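Slide 4: Toilet leakage in metered homes, Brinside district

Meters logged for 98 nights. Median leak: 147 liters a day per affected home. Flapper seal at fault in most cases; fill valve second.
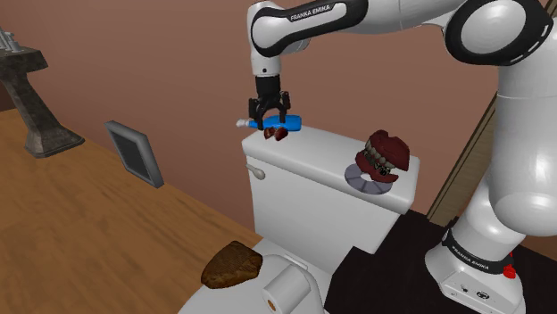

Declan Heywood objects that night flow alone can't separate a leaking flapper from a dripping tap, and wants dye tests on every home before the rate is quoted.

Slide 5: Dye test. Tablet in tank, wait, check bowl. 71 homes done so far.

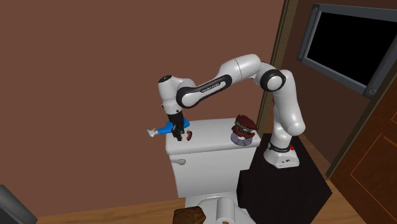 Access drives the cost per visit. The lid has to come off, so clear it first. In a small bathroom with a white toilet like this one, use a dark dye. Next round is in August.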